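工单 #675 采购咨询/第二套抓取工位的预算和选型
状态:处理中
提交人:Shireen Lekota
处理人:Baptiste Boyer
创建:6/8/20
分类:设备采购 > 末端执行器及耗材

【Shireen Lekota】

Baptiste 你好,又是我,不好意思老来烦你。上次那张单子你说“等预算批了再开新的”,现在批了一半(对,一半……),所以我先把情况写清楚,你帮我看看哪些能先下单,哪些得往后挪。

背景你大概知道,我们想照着现在这个料箱抓取工位再搭一套。机械臂本体不用买,走的是另一笔钱,Oluwaseun 那边在跟,所以这张单子里先别管它。我要买的是夹爪、手指备件、料箱、线缆和固定用的那堆零碎。听着不多吧?我一开始也这么想,结果列着列着就列了一整页。

先说卡住我的地方。我在采购系统里选 Larstead 的夹爪套件,数量填 2,一提交就报“预算科目不匹配”。换成“耗材”科目能过,可是审批人变成了 Solange,她看了一眼就退回来,说夹爪不算耗材。我再改回“设备”,又报错。来回折腾了一上午,茶都凉了!

【Baptiste Boyer】

收到。报错是因为套件里把手指备件和夹爪捆在一个料号下面了,系统不认混合科目。你试试拆成两行:夹爪本体走设备,手指走耗材。另外 Tessier 的报价你要到了吗?没有第二家报价,设备那行 Solange 也批不了。

【Shireen Lekota】

拆了,拆完能提交了,谢谢谢谢!耗材那行秒过。设备那行现在停在“待补报价”。

Tessier 的报价昨天才回。夹爪单价比 Larstead 低一点,但是手指要单独订,单根 288,交期还没写死,销售只说“尽快”。我最怕听这两个字。Larstead 那边手指是现货,我倾向于还是走 Larstead,贵就贵一点,总比工位搭好了干等手指强。你觉得这个理由写进比价说明里够不够?还是得列个表?

【Baptiste Boyer】

得列表,交期单独一栏。没有书面交期的就写“未承诺”,别写“尽快”。顺便把你们抓的东西写清楚,硬的软的都有的话,手指损耗的理由才站得住。还有料箱,你上次说要重做,重做的依据是什么?

【Shireen Lekota】

好嘞,表我今晚补。抓的东西我直接写在这里,你复制过去就行:积木、发刷、小玩具,还有软塌塌一团的那种,软硬大小全混着来。所以手指备件我想多报几根,按现在这套的更换记录来算,记录在 Ashraful 手里,我问他要。

料箱这事我得多说两句。新工位我想做一个跟现在一样的:灰色钣金,内壁是斜的,东西不容易卡在墙根。Ashraful 问过我能不能买现成的塑料周转箱,便宜好多。我试着算过,塑料箱本身是便宜,可是尺寸对不上,程序里的边界得重新标一遍,人工一加进去就不划算了。所以料箱这行我还是写“定制钣金”,供应商填 Grunix,他们手里有图纸。

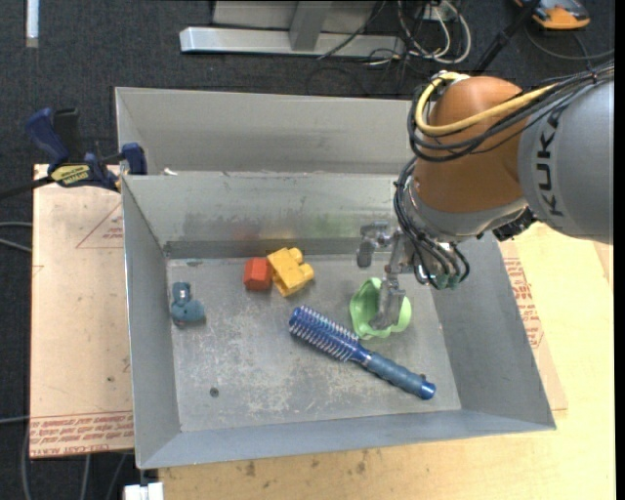
再就是固定方式。我原本在清单里写了底座和螺栓,后来划掉了,先用快速夹,新桌子到了再决定要不要打孔。夹子便宜,走耗材就行,应该不会又被退吧?线缆我也想这回一次买够,理线槽、扎带、延长线都算上,之前就是东一根西一根地补,每补一次开一张单,你们看着也烦。

还有一个小问题:系统里“用途说明”那栏限了字数,我写到一半就进不去了,后半截直接没了,也不提示。是我浏览器的问题还是就这样?

【Baptiste Boyer】

就这样,老毛病了,我已经报给 Brumuline 那边的系统支持。你先把长的说明放附件里,正文写“见附件”。

夹子走耗材没问题。底座那行别彻底删,改成“二期待定”,金额填零,不然以后想加得重新立项。定制料箱要附图纸和旧料箱的照片,人工那笔账也写进去,Solange 肯定会问。

【Shireen Lekota】

懂了!底座改成“二期待定”了,图纸问 Grunix 要到了,比价表也传上去了,Tessier 交期那栏写的“未承诺”。人工那笔我按 Ashraful 报的工时填的,他说填少了,我说先这么报着,不够再补(别告诉 Solange)。

延长线我还没选型号,两种接头看得我头晕,等 Oluwaseun 确认控制柜放哪一侧再填。这一行先空着,别因为它把整张单子退回来哈。

【Baptiste Boyer】

延长线那行我帮你挂起,不影响其他行审批。设备那行已转 Solange Barbier,等她回复。工单先不关。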